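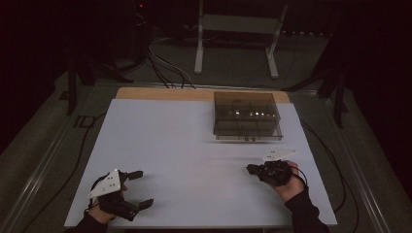
Rosine Lecomte said the tide tables for Ketivley were wrong, and had been wrong since January. The error was 30 minutes at high water and less at low.

Chie Ogura checked the harbor gauge against the printed values. The gauge was sound. The bolts on its bracket had been replaced, and the datum mark on the wall agreed with the survey.

"Then the sea is late," Rosine said.

Chie entered the difference in the log at 4 a.m. and initialed it. The ferry to Nulitska was due out at 6. She called the pilot and told him to hold until the lower step was under water.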